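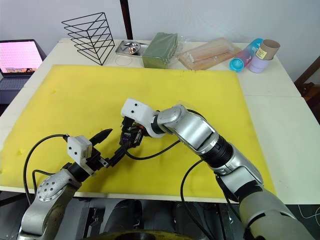
About Lorovden

Lorovden tests claims made about used cars. We are paid by the people buying the car, never by the people selling it, and we started because we didn't believe what we were told on dealer lots.

Nomvula Motaung opened the first shop after buying a hatchback described as "fully checked." She asked to see the checklist. There wasn't one. She has had a low opinion of the phrase ever since, and you won't find it in our reports.

We now have four inspectors and two locations, Homska and Danko. Last year we looked over 1,741 cars, and 1,061 of them had at least one fault missing from the seller's listing. We don't claim that makes sellers crooks. Plenty of them never looked.

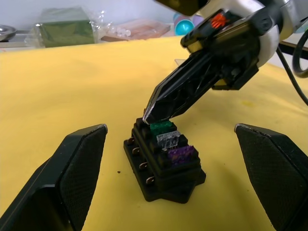

Do you guarantee the car I buy will be reliable?

We don't, and you should be wary of any inspector who does. We report what we found on the day, what we couldn't reach and what we think it will cost to fix.

What we don't do

We don't sell cars, parts or warranties. We don't give star ratings - a car with good paint and a bad transmission could come out as a three, and what would that tell you? We won't call a car a bargain either. Price is between you and the seller.

Our reports come out of Fillik, a program we wrote ourselves. It is plain and a little slow. Every line carries the inspector's initials, so you can call and argue with the person who wrote it.

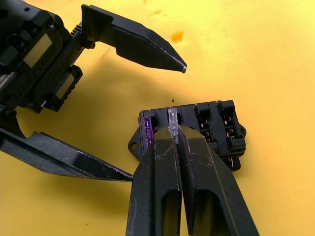
Where to find us

Homska is the main shop, with parking in back. Danko is smaller and takes bookings only. Both are closed on Sunday. If a seller tells you the car will be gone by then, let it go - we've heard that one before, and the car is often still listed in the morning.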